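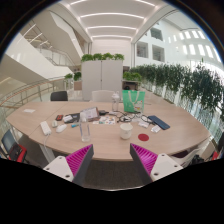

Figure 1. Conference table in the atrium, with a power strip and two computer mice.

Shared Heat Pumps in Small Apartment Buildings: A Study of Three Buildings in Brarkville

Project report, Energy and Housing course
Group members: Cheng-en Lo, Ylva Engebretsen, Sosina Bogale
Supervisor: Tormod Fagerlund
Submitted 2022-11-11

1. Background

Many older apartment buildings in Brarkville are still heated with oil or direct electric heat. The town started a grant in July that pays part of the cost when a building replaces this with a shared heat pump. The building applies as a whole, so the owners have to agree first. Our project looked at how that decision is made and what makes it slow.

We did not try to measure how well the heat pumps work. Another group in the course is doing that.

2. Questions

We wanted to answer two questions. What information do owners ask for before they vote? How is the cost divided between apartments of different sizes?

3. Method

We chose three buildings, which we call by their street names: Ovow, Eklund and Clelley. Ovow has already installed a shared heat pump. Eklund has voted yes but has not signed a contract. Clelley voted no and plans to vote again next year.

We sent a paper survey to all 320 apartments in the three buildings and got 50 back. That is a low answer rate and we discuss it in section 6. We also read the meeting minutes each building gave us and interviewed Ivar Lindholm, who chairs the board at Ovow.

Sosina made the survey and entered the answers. Ylva read the minutes. Cheng-en did the interview and wrote most of section 5.

4. Results from the survey

The question owners asked most often was what their own monthly payment would be. Several wrote that they had been given a total for the building but no number for their apartment. At Clelley this came up in almost every form.

Noise was second. People on the ground floor wanted to know where the outdoor units would stand and if they would run at night. Owners on the upper floors mostly left this part blank.

Few people wrote anything about the climate, even though the town's letter about the grant began with it. We don't know if this means they don't care about it or if they thought the survey was only about practical matters.

5. Dividing the cost

Ovow divided the cost by floor area. The largest apartments paid 1752 dollars after the grant, spread over three years. Lindholm told us that the board first suggested an equal share for everyone, and that owners of the one-room apartments were against it. The second proposal passed at the next meeting.

Eklund also uses floor area, but the two shops on the street side pay a fixed share. The minutes do not say how that share was set.

Clelley proposed an equal share of the cost. One owner calculated that she would pay 303 dollars more than under the floor area model and handed out her calculation at the meeting. The minutes show that the discussion after this was mostly about fairness and very little about heating.

6. Weak points

Most of the survey answers came from people who own their apartment. Tenants were hardly represented, although their rent could change. The survey was only in English. We also had just one interview. The board at Clelley did not want to be interviewed before the new vote.

7. Suggestions

Boards should give each owner a payment figure for their apartment before the vote, under at least two cost models. The location of the outdoor units should be marked on a drawing and sent out with the meeting notice. We also suggest that the town add a short page for tenants to its grant information.

Appendix A: Survey form
Appendix B: Interview questions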